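Home Stories Poems Submit Archive

The Last Ferry to Istard

Man-sik Um missed the 57 bus and ran. Down Pledetti Street, past the shut bakery, coat open, one shoe slapping. The letter in his pocket. Still sealed. Thirty years old and scared of an envelope.

The ferry went at six. It was twelve minutes to.

His sister had written it, he knew the handwriting, big loops, the pen pressed too hard. She hadn't written since the funeral. Hadn't called. And now this, on 13 Feb 2022, pushed under his door with no stamp. So she'd been in Prirska. She'd stood on his stairs and not knocked.

He cut through the market. Fish smell, wet cardboard. A man yelled at him about a crate - he yelled sorry back and kept going.

She would be on the boat or she wouldn't. That was all he had. Their mother's house was over in Istard and somebody had to sign for it by the end of February, and Alipour, the lawyer, only wanted one of them. One signature. He'd said it twice on the phone like it was good news.

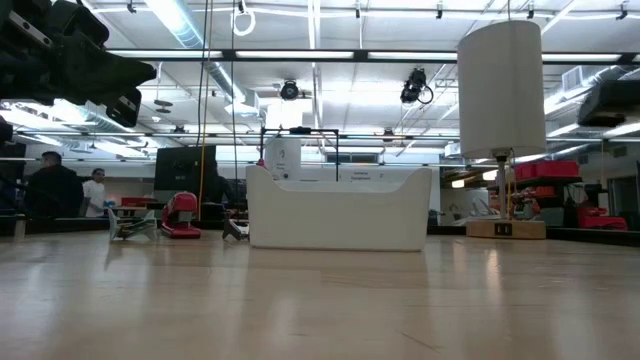
White bin on a pale tabletop.

The gate was closing when he got there. He put his arm through it. The woman in the booth looked at the arm.

"Ticket."

"I have cash."

"It's two, one way."

He gave her a 100 and didn't wait for the rest. She called after him. He was allready on the ramp.

Upstairs, rain on the benches. A kid with a kite he couldn't fly. An old couple sharing an orange. No sister. He went around again, slower, looked in at the cafe window, looked at the backs of heads.

The engine shook the floor. The ropes came off.

So he sat down and opened it.

One line. I'm not signing it, you do what you want, but don't let them take teh pear tree.

He read it standing, then sitting again. Prirska got small. And on the dock, by the ticket booth, someone in their mother's green coat - hand up, not waving, just up.

He put his up too.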